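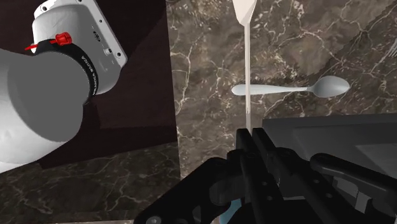 Call for participants: does a weekly meal plan save you any money?

Doubters wanted. Believers welcome too.

We are looking for 300 households to take part in a study of home cooking, grocery bills and food waste. It lasts 14 weeks and starts in January. It involves keeping your receipts, weighing what you throw out and answering a short set of questions once a week. You don't have to be a good cook. You don't have to be any kind of cook, as long as somebody in your home buys food and somebody eats it.

Why we are doing this

If you have ever looked up how to spend less on groceries, you have been told to plan your meals. The advice is everywhere - in magazines, on the backs of cereal boxes, in leaflets from the power company for some reason. It usually comes with a number. You will save a quarter of your food budget. You will cut your waste in half. We went looking for where those numbers come from, and it was not a happy few months.

Many of them lead back to another article with the same number in it. Some lead to a survey where people who already plan their meals were asked whether they think it saves them money. They said yes. People who iron their sheets will also tell you it is worth it. A few lead to small trials that ran for two or three weeks, and that is about how long most of us can keep up anything.

There is also the matter of who signs up. A person who volunteers for a meal planning course is often a person who has just decided to get a grip on their spending. Their bills might have gone down anyway. Without a second group that made the same decision and got no course, there's no telling.

We may find that planning works very well. Some of us on the project do it at home and would be pleased to be right. Others have a drawer full of half-used planners. What we share is a dislike of being told something is proven when it has only been repeated.

Who is running it

Hekance is a small independent research office that tests household advice. Our earlier work looked at whether freezing bread saves money (a little, if you remember it is in there) and whether people who write shopping lists stick to them (less than they say). We don't sell planners, apps, recipe boxes or containers. The money for this study comes from the Ní Bhriain Fund, a private trust that pays for research into everyday costs. The fund does not see the results before you do, and it has no say in what we write.

The weekly questions are sent out through Polta, a survey service. It works in any web browser. There is no need to install it on your phone, and if it asks you to, say no.

What happens if you join

Before the study begins you fill in a form on who lives in your home, how you shop and how you eat. It asks about income in broad bands. You may skip that question, but please don't make something up. A blank is more use to us than a guess.

For the first two weeks everybody does the same thing, which is nothing new. Shop as you always do. Keep your receipts. Weigh your waste. Please resist the urge to clean up your habits because somebody is watching. We know this is hard. If you usually buy a bag of salad and let it turn to soup, buy the salad.

After that you are put into one of three groups by lottery.

Group one gets a full weekly meal planning method, written by us from the most common published advice. You plan every dinner, write a list from the plan and shop once.

Group two gets a one-page sheet that says, in effect, look in your fridge before you go to the store.

Group three gets no advice and carries on as before.

You can't choose your group and you can't trade. We have had people on past studies beg to be moved, and the answer was no each time. If you only want to take part in order to learn meal planning, this is a poor way to do it, as you have a two in three chance of not being taught any. Everyone gets both sets of materials at the end, along with our opinion of them.

What we ask of you each week

Photograph or mail in every food receipt, including takeout, the coffee on the way to work and the gas station sandwich. Past studies have tended to count supermarket bills only. A family can look very thrifty that way while living on pizza.

Weigh the food you throw away. We send you a kitchen scale and a lidded bin. Peels and bones go in a separate tub, as we want to know what could have been eaten and wasn't. Food you give to a dog counts as waste unless you bought it for the dog. We argued about this one for a long time.

Answer the weekly questions. They cover what you cooked, how long it took, who did the work and how you felt about it. Time matters to us more than it has to most people who write about saving money. If a plan saves a household a few dollars and costs one person in it every Sunday evening, we would like that on the record next to the dollars.

Allow nearly 7 hours of your time across the whole study, not counting cooking. That figure is from our practice run, and the people in it were more organized than most. If you tend to lose paper, plan on more.

What you get

A prepaid card worth $140, sent in two parts, half at the middle and half at the end. If you drop out you keep what you have been sent. You also keep the scale. The bin you can keep or throw away, and most people seem to throw it away.

You will get a summary of your own spending and waste, and a copy of the final report in plain words. If the result is dull, the report will be dull. We will publish it all the same.

We are not going to tell you that taking part will change your life, make you a better cook or bring your family closer. It may cause a few arguments about who left the yogurt out.

Who can take part

You should be 18 or over and the person who does at least half the food shopping. You should expect to be living at the same address until the end of April, with the same people. You need a working fridge and some way to cook, even if it is one burner.

We want homes of every size, including people who live alone. Single people get left out of this kind of work a great deal, and most planning advice assumes four mouths and a casserole. We also want people on tight budgets, people who work nights, people who share a kitchen with roommates they didn't pick, and people who have tried planning and quit.

You can't take part if you work for a grocery chain or a company that sells meal kits or planning tools. You also can't take part if you or someone in your home is on a diet set by a doctor that could be put at risk by a change in how you shop. If you have had an eating disorder, or are dealing with one now, please think hard about this. Weighing food and writing down every bite of shopping is a bad fit for many people, and we would much prefer to lose a participant.

Your information

Receipts say a lot about a person. We black out card numbers and store names of pharmacies when they come in. Anything on the receipt that is not food is left out of the data. Your name and address are kept apart from your answers and destroyed six months after the last card goes out. We don't sell or lend data. We have been asked.

You can leave at any time by sending us one line. You don't have to give a reason, though if the reason is that our form is annoying we would like to hear it.

Questions we keep getting

Can two people in the same home both join? No. One household, one place.

Do I have to follow the plan if I am in group one? Try to. When you don't, tell us. A plan that people can't follow is a finding, and a tidy report that isn't true will do us harm.

What about vacations? Up to one week away is fine. Tell us the dates and skip the bin.

We grow a lot of our own vegetables. Does that rule us out? No, but there is an extra page for you to fill in, and it is a long one.

Are you against meal planning? No. We are against numbers with nothing under them.

Is the sample big enough? Big enough to spot a large effect if there is one. If the savings are as great as people claim, we should see them with no trouble. If they are tiny, we may miss them, and the report will say so. We would have liked 2,000 households. We could not pay for 2,000 scales.

How to apply

Fill in the short form on the Kanosel community noticeboard, under Research, or pick up a paper copy at the front desk of the Kanosel building between 9 a.m. and 4 p.m. Paper copies are just as good and are read by the same people.

Applications close in mid-December or when we have enough households, whichever comes first. Places are not handed out in order of arrival. We draw from everyone who fits, with some places held for people living alone and for low-income homes. You will hear from us either way before the end of the month. If you haven't, check your junk folder, then write and complain.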